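Catwood forum > Teaching and demos > Hand-held gripper or teleop for handovers?

kerslake_bench
We've got 200 demos of a handover done by remote control and the policy still closes too early. Is it worth redoing them with the hand-held gripper? The arm is a Bilter.

Aroha McKinnon
Yes. With the hand-held one you feel the contact, so you slow down where it matters. I did 11 on Friday and they were cleaner than anything I got from the leader arm.
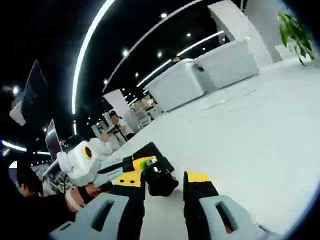 Hand-held gripper, soft figure with the grey arm on the left.

uvport_dan
Disagree. You feel it, the robot doesn't. Half of my hand-held demos had wrist angles the arm couldn't reach and I threw them out. With teleop you can't record a move the arm can't do.

Aroha McKinnon
Fair, but you can filter those before training. I lose very few – keep your elbow in and go slower than feels natural.

Sơn Lương
Before redoing anything, check the delay between video and gripper width. Ours was 4 frames out and it looked exactly like closing early.

kerslake_bench
Never checked that. Will look tonight.

uvport_dan
Do that first. I'd still stay on teleop.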